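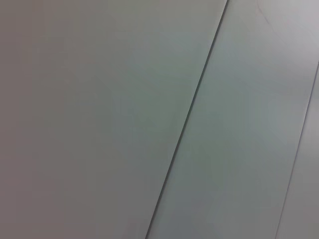

# Intervenciones sobre juventud y violencia: corpus Skosside

Corpus de intervenciones orales sobre políticas de juventud, prevención de la violencia y empleo juvenil, tomadas de las actas de dos asambleas regionales, Brusthorpe y Fivthorpe. Cada registro corresponde a un turno de palabra completo, con el cargo de quien habla y una o varias etiquetas temáticas.

Mantenimiento: Obsa Dinsa (extracción y formato), Ionuț Manole (esquema de etiquetas y revisión).

## Contenido

| Partición | Registros | Origen |
|---|---|---|
| `train` | 1000 | Brusthorpe y Fivthorpe |
| `dev` | 300 | Brusthorpe |
| `test` | 400 | Fivthorpe |

Las particiones se hicieron por sesión. Ningún turno de una misma sesión aparece en dos particiones distintas. `dev` y `test` proceden de asambleas diferentes, de modo que los resultados de una no deben compararse directamente con los de la otra.

## Campos

- `id`: identificador estable entre versiones.
- `asamblea`: `brusthorpe` o `fivthorpe`.
- `sesion`: número de sesión según el acta.
- `cargo`: cargo normalizado. Los nombres de los oradores se han suprimido.
- `texto`: turno en español, en estilo indirecto cuando así figura en el acta.
- `temas`: lista de códigos, de uno a cuatro por registro.
- `recomienda`: booleano. Verdadero si el turno propone una medida concreta.

## Etiquetas temáticas

El esquema procede del glosario Daneshvar, reducido a los códigos con presencia suficiente en ambas asambleas:

- `EDU` educación formal y abandono escolar
- `EMP` empleo, aprendizaje y formación profesional
- `VIO` violencia entre jóvenes, incluidas bandas
- `JUS` justicia de menores y medidas alternativas
- `PAR` participación en órganos consultivos
- `SAL` salud mental y adicciones
- `MIG` migración y retorno

`VIO` y `JUS` se solapan con frecuencia. El criterio aplicado es asignar `JUS` solo si se menciona un procedimiento, una sanción o un centro. Una referencia genérica a «la respuesta del Estado» no basta.
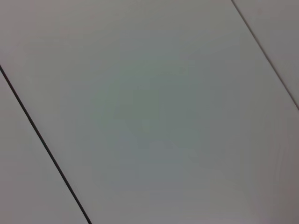

*Fig. 2. Superficie gris clara con juntas oscuras.*

## Procedimiento de anotación

Dos personas anotaron cada turno por separado. Las discrepancias en `temas` se resolvieron por acuerdo; si no lo hubo, se conservaron los códigos de ambas. En `recomienda` decidió Ionuț Manole, salvo en 113 turnos de Fivthorpe que se volvieron a leer tras cambiar la definición de «medida concreta». Desde ese cambio, pedir un estudio o un informe cuenta como medida; expresar apoyo a una resolución ya aprobada, no.

Se descartaron los turnos puramente procedimentales (mociones de orden, concesión de la palabra, recuento de votos). También los de menos de dos oraciones.

## Limitaciones

- Las actas de Brusthorpe resumen; las de Fivthorpe se acercan más a la transcripción literal. La longitud media de `texto` difiere por ese motivo.
- El campo `cargo` mezcla responsabilidades de gobierno y de partido en las sesiones más antiguas.
- Los delegados juveniles intervienen poco y casi siempre al final de la sesión. Un clasificador puede aprender la posición del turno si se incluye el número de orden, por lo que ese campo se eliminó.
- `MIG` apenas aparece en `dev`. No conviene informar de métricas por clase para ese código.
- El corpus refleja lo dicho en sede parlamentaria. No sirve para estimar la incidencia real de la violencia juvenil.

## Carga

```python
import json

with open("datos/train.jsonl", encoding="utf-8") as f:
 registros = [json.loads(linea) for linea in f]
```

Los ficheros están en UTF-8, un objeto JSON por línea, sin BOM. Los saltos de párrafo dentro de `texto` se representan con `\n\n`.

## Cambios

- **1.2** Segunda lectura de `recomienda` en Fivthorpe. Corregidas comillas anidadas.
- **1.1** Eliminado el número de orden del turno. Cargos normalizados.
- **1.0** Primera versión, solo Brusthorpe.

## Pendiente

- [ ] Añadir las sesiones extraordinarias de diciembre.
- [ ] Separar `SAL` en dos códigos.
- [ ] Documentar las abreviaturas de comisiones en `glosario.md`.

Las correcciones de etiquetas se envían como incidencia, indicando `id`, valor actual y valor propuesto.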